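Threads > Robots > Wakico Kitchen Log

1/ Right, fault thread! We lost most of yesterday to a bug in the kitchen robot and I have never been so happy to be annoyed. Get a cup of tea, this one is lovely.

2/ For anyone new: Wakico is our two-armed kitchen project. The job this month is putting the shopping away. Cans and bottles, worktop to freezer drawer, drawer stays open throughout. Sounds dull. Isn't!

3/ Run 779 was going beautifully until the left thumb stopped listening. Everything else on the hand closed when asked. The thumb stayed wherever it had last been told to go, and the software was convinced it had closed with the others.

4/ So as far as Wakico knew, it had a full grip on a bottle. It had four fingers' worth. Up went the arm, round went the bottle, and down it came on the tiles. Plastic, lid on, no harm done, but it rolled a surprisingly long way.

5/ Here's the bit that worried me though. The arm carried on. It went through the whole "put it down gently" routine with nothing in its hand, and then pressed down on the drawer lip because it thought the bottle was in the way. Ashok hit the stop.

6/ (Ashok Mathur, for those asking, was on the stop button for every single run. We always have a person on it. If you're doing this at home, please have a person on it.)

7/ First guess: the cable. It's always the cable. We swapped it, ran 10 grips with an empty hand, all perfect. Put a bottle back in and the thumb stuck on the second go. Not the cable. I owe the cable an apology.

8/ Second guess: heat. We let the whole thing sit for 15 minutes with the motors off. Same again. Emiliano Acuña was by now reading the log line by line, which he enjoys far more than any person should.

9/ And he found it, on line 2284! When the thumb motor feels too much push it sends a little "I've given up" message. Good. But if that message lands at the same moment as the "all fingers closed" check, the check wins and the message gets thrown away.

10/ So the thumb had been telling us. Every time. We were binning its letters.

11/ It only showed up with a heavy bottle because the empty hand never pushes hard enough to make the thumb give up. Which is why our empty tests were so cheerful and so useless.

12/ The fix is small. A "given up" message now gets kept until something reads it, and any finger that gives up stops both arms, not only its own. That second part was Emiliano's idea and I think it matters more than the first.

13/ We've also added a plain weight check after the lift. If the wrist can't feel a bottle, Wakico stays put and beeps. The beep is horrible. We're keeping it.

14/ Hands, bottles and the freezer drawer:

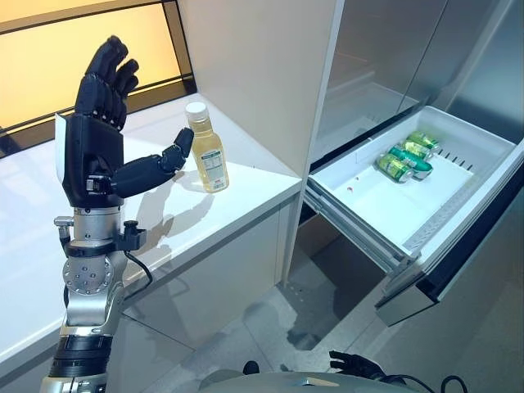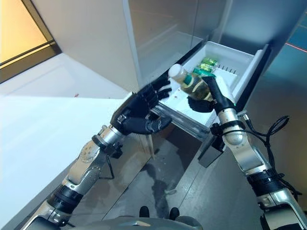
15/ What I'd love to hear from other people with jointed hands: do you trust the hand's own word that it has closed, or do you check it some other way? We were trusting it completely and I feel a bit daft now.

16/ Somebody's already asked if we could just slow the arms down. We could, and we did for the retests, but a slow arm pushing on a drawer is still pushing on a drawer. I'd want the stop to work first and then talk about speed.

17/ Next up is trying to make it fail again on purpose. Ashok wants to jam the thumb with a bit of foam halfway through a grip - I want to send the two messages at the same instant over and over and see if anything else gets dropped. We'll do both. I'll add the results underneath once we have them.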